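# Petits pains vapeur : l'atelier de Prarkeck reprend en décembre 2023

L'atelier de cuisine à la vapeur de Prarkeck rouvre ses inscriptions. Interrompu en juillet pour des travaux d'électricité, il reprend dans la salle du rez-de-chaussée, avec de nouvelles tables et un programme centré sur le pain blanc cuit à la vapeur, servi nature ou farci.

Le principe ne change pas. Les participants préparent la pâte à leur arrivée, la laissent lever pendant que l'on parle des farines, puis façonnent les pains et passent à la cuisson. Chaque séance accueille 7 personnes. L'association Zuria, qui organise l'atelier, a reçu 70 demandes depuis l'annonce de la reprise et a décidé d'ouvrir un second créneau en soirée.

La recette est volontairement courte : 300 g de farine de blé, de l'eau tiède, de la levure, un peu de sucre et une cuillerée d'huile. La farine vient du moulin Dumitrescu, à Evel, qui fournit l'atelier depuis ses débuts. Une version complète, avec deux garnitures (chou et champignons, porc et ciboule), est remise aux inscrits sur papier. 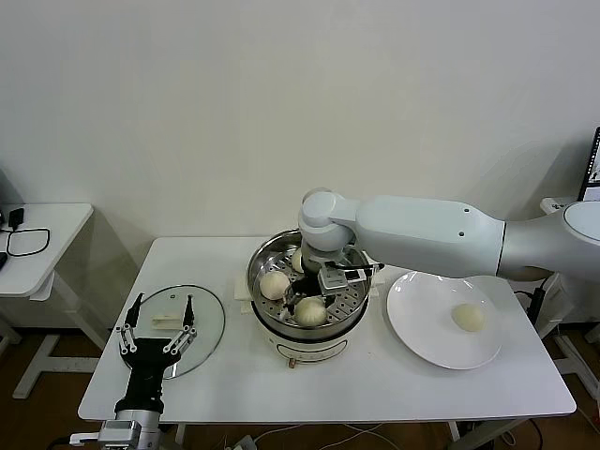 *Des petits pains dans le panier perforé du cuiseur vapeur. Un autre est sur l'assiette, et le couvercle en verre est posé à gauche.*

La cuisson se fait désormais à l'électricité, les réchauds à gaz n'étant plus autorisés dans la salle. Les organisateurs conseillent de laisser de l'espace entre les pains, qui gonflent nettement, et d'attendre quelques minutes avant de soulever le couvercle une fois l'appareil arrêté – un refroidissement trop brusque peut faire retomber la pâte et friper la surface. Les pains se retirent ensuite un par un et se posent sur une assiette sans être empilés.

Pour la conservation, deux solutions sont proposées : au réfrigérateur jusqu'au lendemain, dans une boîte fermée, ou au congélateur. Dans les deux cas, on les réchauffe à la vapeur, sans passer par le four, qui dessèche la croûte.

L'achat du matériel, financé par les cotisations et par la vente de gâteaux à la fête d'été, s'est élevé à 839 euros. Cette somme couvre les appareils de cuisson, la vaisselle et les torchons. Les participants n'ont à apporter qu'un tablier et, s'ils veulent repartir avec leurs pains, une boîte munie d'un couvercle.

Les inscriptions se prennent à l'accueil de la salle, aux heures d'ouverture. Les enfants sont admis à partir de 7 ans, accompagnés d'un adulte.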